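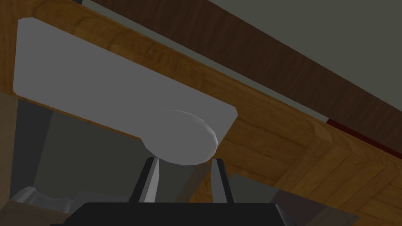 Slide 1. Title. Leave it up while people sit down. Start at 15 past.

Slide 2. Scope. The talk covers interior door hardware in rental buildings: specification, wear and replacement. Exterior doors and fire doors are out of scope. If asked, refer to Paraschiva Gavrilă's session on Saturday.

Slide 3. Terms. Define these once and keep to them. Backset: distance from the door edge to the center of the bore. Spindle: the square bar that passes through the latch and carries torque from the lever. Rose: the cover plate around the spindle. Handing: which way the door swings, seen from the outside. Half the room will know all of this. Go fast.

Slide 4. Survey. We went through the work orders for the Furness buildings, 306 of them tagged "door." Most were entered by night staff and the tags are rough. Sagging levers were the largest group. Latches failing to catch came second. Loose roses third. Locked-out tenants were filed under keys and do not appear.

Slide 5. Why levers sag. A knob is balanced around the spindle. A lever is not, so the return spring holds its weight all day. When the spring weakens, the lever rests below level, the latch stays partly drawn in, and the door stops catching. Tenants report the latch. The fix is the spring. Pause here, this is the main point of the first half.

Slide 6. Spring location. Two layouts: spring in the latch case only, or spring in the rose as well. Clullia supplied the first type, Flitusness the second. The rose spring takes the load off the case. It also adds depth, so check screw length before ordering.

Slide 7. Bench test. Over 2,000 cycles per set, level measured every 1,000. Say clearly that this was a small in-house rig and not a certified test. Do not compare with catalog grades.

Slide 8. Installation errors. Overtightened through-bolts pinch the case and slow the latch. Set screw not seated on the flat of the spindle. Wrong handing on sets that cannot be reversed. Bore drilled off center, then hidden by the rose. Ask who has seen the last one.

Slide 9. Stock policy. Hong site keeps one model and one backset. Older doors there were rebored in June. Cost table is in the handout, skip it if short on time.

Slide 10. Maintenance interval. Check set screws at each change of tenant. Dry lubricant on the latch bolt only. No oil in the case.

Slide 11. Questions. Likely one: can a weak spring be replaced alone? On the Flitusness set, yes. On the Clullia set the case has to be changed.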